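The Grorkska Build

1. Before the run

Nandi Ngubane did not believe in version 14. She had not believed in version 13 either, and the log had backed her up with 570 dropped poses.

"The new filter is different," said Jacobus Mabuza, over the call from Dritcombe.

"Different how?"

"It guesses ahead."

"So when it loses my fingers, it makes some up."

He said that was unfair. She noticed he hadn't said it was wrong. She asked what the planner did with a made-up finger, and he told her the planner trusted the filter, and the filter gave a score, and the score was good.

"Who checks the score?"

"The filter."

She strapped in, left hand and then right, and put her arms out over the table. The glove shape lay in its pink tub, fingers up. She brought her own fingertips toward each other and held them there.

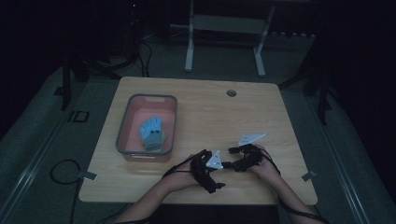 2. After the run

The score came back perfect. Nandi scrolled up through the raw feed until she found a gap, 128 samples long, with a smooth curve drawn straight across it.

She had sneezed in the middle of that. She saved the file and called Dritcombe again.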